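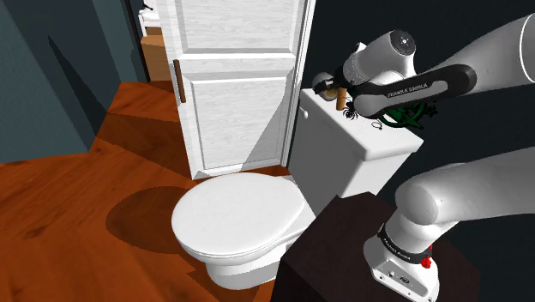

Student team takes bathroom-tidying arm to simulation round

A student project at the Kuretti technical college has reached the second stage of the Daltwood Cup, a regional competition for robot manipulation software. The team's entry controls a single fixed arm which has to pick up small items from a toilet tank cover without disturbing anything else on it. All work in this stage is done in simulation.

The project is led by Gifty Opoku, a second-year automation student, with Houda Hajji responsible for the planning code. The remaining team members come from the college's Saturday robotics club. Entries for the second stage close in December.

The task

The Daltwood Cup gives each team a set of household rooms and one task per room. Kuretti drew the bathroom. The arm is a simulated Franka Emika model on a dark brown pedestal next to the toilet. The base does not move during a run, so everything the arm needs to touch has to be within its reach from that one position.

At the start of each run the rules place several small objects on the tank cover. Their positions and orientations are changed between runs. The software is given the name of one object, and must grasp it, lift it clear of the cover and hold it still until the run is stopped. A run fails if any other object leaves the cover, or if the arm makes contact with the wall, the tank or the closed lid.

The objects differ a good deal in shape. A short orange-brown cylinder can be taken from above by closing the fingers on its sides. A thin dark loop lying flat gives the fingers very little height to work with. A black spider-like item has thin legs which spread over the cover, and a green plant-like item has curved stems that can catch on a finger during retreat.

Space around the tank

The tank stands against a dark wall, and this has caused the team more work than the grasping. To reach the far end of the cover, the forearm has to come in over the near end, with the elbow out to the side. Many joint positions that place the gripper correctly also bring the forearm or wrist too close to the wall.

The first version of the planner looked only at the final gripper position and worked backwards. Hajji replaced it with one which rejects unsuitable elbow positions at the start of the search. It then plans the approach in two parts: a free movement to a point over the tank, followed by a straight descent at reduced speed. The retreat uses the same straight line in reverse.

"The descent is the only part where we expect to be near anything," Hajji said. "If the free movement comes within the safety distance of the wall, we throw the plan away and search again. It costs time, but a contact costs the whole run."

The flush handle is treated as a separate obstacle. In the model supplied to teams it is a small part near a corner of the tank, and the planner's simplified outline of the tank originally left it out. The error was found when Opoku compared the outline with the full model by hand.

Results so far

The team has completed 1,000 scored practice runs with the present planner, of which 895 ended with the named object lifted and all other objects still in place. Most of the failures involved the loop. The fingers either closed over it or pushed it along the cover without gripping. A smaller group of failures came from the spider-like item, where a leg was trapped beneath a neighbouring object and pulled it along.

Earlier versions account for a further 3,479 runs, which were not scored under the competition rules and are kept only for comparison. The logs are stored with the random seed of each run, so that any failure can be repeated exactly. Opoku described this as the most useful decision the team made in its first month.

The team has also tested under changed lighting. The simulated room has strong shadows on the floor and walls, and dark objects are difficult to separate from the dark wall behind the tank. The green plant-like item was the worst affected. Object detection is now carried out on the depth data first, and colour is used only to decide between candidates.

Next stage

The second stage consists of 10 runs on object layouts that the teams have not seen. Marks are given for each successful lift, with a deduction for time over the limit. The organisers run the submitted software on their own machines at Dulasgate, and teams may not alter any settings after submission.

Teams that pass will move to a final using a physical arm at the Dumlao workshop. Opoku said that the present code assumes exact knowledge of where the base stands, and that this will have to be replaced by a calibration step before any work on hardware. The club has set aside its Saturday sessions for this after the submission date.

Hajji is meanwhile working on a different grasp for the loop, in which one finger is lowered inside it and the other outside. The method needs the angle of the gripper to be set more accurately than for the other objects. It will be included in the submission only if it does better than the present grasp on the same set of seeds.

Students at the college who wish to join the club can attend any Saturday session. Some knowledge of Python is expected, but experience with robot arms is not required.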